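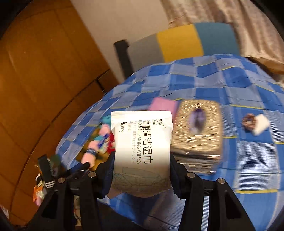 Small soft things: sort them on the bed

In our house the small soft things go everywhere. Cloths, hair bands, tissues, a sponge, a packet of wipes. I was keeping them in one drawer and I could never find the one I wanted, so now I bring all of it to the bedroom and put it on the sheet, where I can see it well.

Clothes cleaning wipes are good for a fresh spot on a collar or a sleeve. Try first on an inside seam and wait until it dries. Press on the spot, do not rub, and close the packet directly after you take one. An open packet is dry in some days, and then you have paid for nothing.

Sponges must be fully dry before they go in any box.

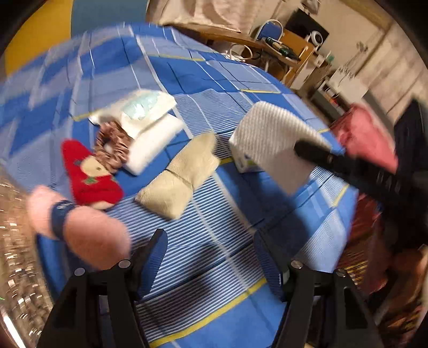
Villwood Home Circle, Tidying Group

Roll a small cloth and put a band around the middle. It stays closed and it stands up in a narrow box. A thin hair elastic is enough for a light cloth, but for a fluffy one please take a wider band, as the thin one leaves a mark.

Satin scrunchies I keep apart from anything with a zip or velcro. Sabina Hájek from our group puts hers over a cardboard tube, and this works also for me.

White things I put together in a separate bag. A new red textile can give colour in the wash, so wash it alone the first 2 times.

Ilaria Marchetti, July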